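Thread: Recall period for food spending, one week or one month?

jinsol_yoo
Hello all. I am preparing a small household survey in Bruvthorpe, 175 households, and my supervisor Jae-hoon Baek wants one month of recall for food. I prefer seven days. In my pilot the people gave round numbers for the month, almost always 50 or 100. Which one did you use?

Binden
Seven days, always. A month is too long for small purchases like bread or eggs.

casedier
I don't agree so fast. If a family buys one big bag of rice per month, your one week will show either zero or far too much. The average is fine but the spread is wrong, and then your poverty share is wrong too.

jinsol_yoo
Yes, this is exactly his argument. But I need the poverty share only as a side result -- my main question is about who sells animals after a bad harvest.

Hyun
Then ask both. Seven days for fresh food, one month for rice, oil and sugar. It added roughly 90 seconds to our interview.
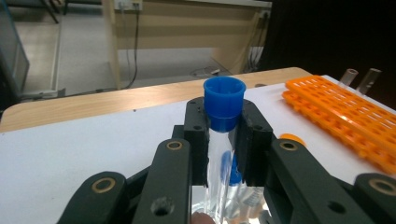

Last edited by Hyun, Monday, 9:40 pm

casedier
Mixing two periods is possible, but please write it clearly in the methods part. I once lost a week because an old file did not say which items were monthly.

Binden
I still say the mix is confusing for interviewers. Ours forgot to switch.

Hyun
Print the monthly items on a separate page. We had no trouble after that.

jinsol_yoo
Thank you. I will test the separate page in November and show the result to Jae-hoon.

We use cookies to remember your login. Accept / Settings

Comments (3)
mirelle_k: Same problem with fuel, by the way.
guest: Is the questionnaire available somewhere?
Binden: Guest, write to Jin-sol, she has the newest version.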